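Lengyel Carpet Tiles, Dark Gray Grid: A Second Look

I went into this expecting to be annoyed, and I was, a little. Lengyel sells these tiles as "office grade," a phrase that can mean whatever a seller wants it to mean. My box of 16 came from Zitcombe and cost $101 before tax.

Laying them

The leaflet promises one afternoon. It took me 2 days, mostly spent trimming along a wall that isn't straight. The backing is stiff and dulls a blade fast. I went through 5 blades and would buy more before starting. The tack strips are sold separately, which the box mentions in very small type.

Wear

Supposedly the pile springs back under chair legs. Mine has dents under the desk that steam only half fixed. Crumbs vanish into the dark color, and I'm not sure I want them to. Gudrun Hovland downstairs put in the Muser tiles at the same time and says hers shed less. I believe her.

Color

The website shows plain gray. The floor has a faint grid of thin red and teal lines over it, easy to miss until you're looking straight down. I've come around to it, but anyone matching a rug should order a sample first.

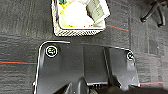 Would I buy them again?

For a workroom, maybe, at a lower price. For a bedroom, no. They feel hard under bare feet, and the "comfort layer" on the label is thinner than I'd hoped. Three stars.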